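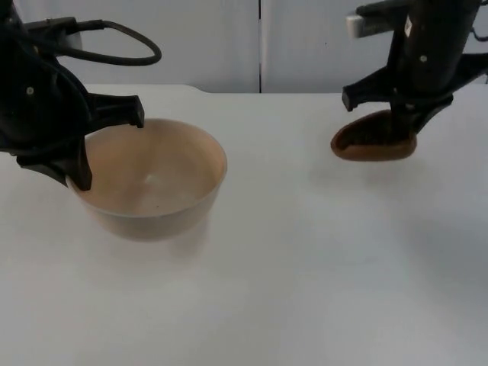 Gidia Two-Arm Table Set
Sold and supported in the UK by Batbridge
Price: £2,179 including VAT. Delivery 22 working days.

The Gidia is a pair of table-mounted arms for people who would like to find out for themselves how much housework a machine can do. The short answer is some of it, slowly, provided you have tidied up first. The long answer takes up the rest of this page, and we would ask you to read it before ordering, as we pay the return postage.

What's in the box
Two arms, left and right, each with a two-fingered gripper. Two power supplies. Table clamps. One control box with the Vinine software already loaded. A hex key, and a second hex key for when you lose the first. Printed guide, 70 pages, of which the chapter on clamping is the one you want.
Table, bowl and things to put in the bowl are not supplied.

What it does well
Picking up one item and putting it in a bowl. We mean this as praise. A single firm object on a plain light table, with a bit of space round it, is the job the Gidia was set up for, and once you have shown it the same move enough times it will go on doing it long after you have stopped watching. One arm can steady the bowl by its rim while the other brings the item across. People who see this for the first time tend to go quiet. People who see it for the tenth time ask whether it does the washing-up.

Does it do the washing-up?
No.

What it does fairly well
Bread rolls, sponges, potatoes, rolled socks, wooden blocks, lemons. The fingers close to a set pressure, which you choose in Vinine on a scale of 1 to 7. Potatoes are happy at 5. A fresh bread roll at 5 comes out as a different sort of bread. Start at 2 and go up.
Moving a light bowl from one side of the table to the other, using both arms. Allow plenty of time, and don't do it with soup.
Passing an item from one hand to the other. It manages this more often than not, and our own demonstration set in the Batbridge showroom has been much better since the July software update.

What it does badly
Anything floppy. Tea towels are picked up by one corner and then regarded as finished.
Anything clear or shiny. Drinking glasses are very hard for it to find, and very easy for it to find by accident.
Anything in a heap. A heap of washing is, to the Gidia, one large item of unknown shape.
Lids, zips, clingfilm and the little tabs on milk cartons. In fairness, we aren't much good with those either.

On the shop floor
We sell a fair number of these to small workshops and packing rooms, usually to someone who has read an article. For loading one kind of part into one kind of tray, it can earn its keep on a quiet bench. For mixed orders it can't keep up with a person, and if your parts arrive jumbled you will need somebody to lay them out, at which point you may notice that somebody could have packed them. Ring us before you buy for this sort of work. We have talked several customers out of it and they still send us Christmas cards.

Choosing a table
Flat, heavy and pale, with a matt top. Pattern confuses it and gloss is worse. The clamps fit tops up to the thickness of an ordinary kitchen worktop. Keep the cables slack enough for the arms to turn fully, and check them again after the first hour of use.

Stands and spares
The Long stand, sold separately, is for customers with no suitable table. It is named after the firm that makes it and is of quite normal length. Soft finger pads come in pairs and should be changed when they go smooth. Fingers, clamps and cables are all kept in stock.

Safety
Not a toy. Keep hair, sleeves, children and cats out of reach while the arms are powered. The stop button is on the control box, so put the control box where you can get at it without leaning across the table.

Returns
Unused sets may be returned within the usual period. Used sets may also be returned, but please wipe off the potato first.

Showroom
Next open day: Sat 4 October. Bring something from your kitchen and we will see if it can pick it up. No eggs, please.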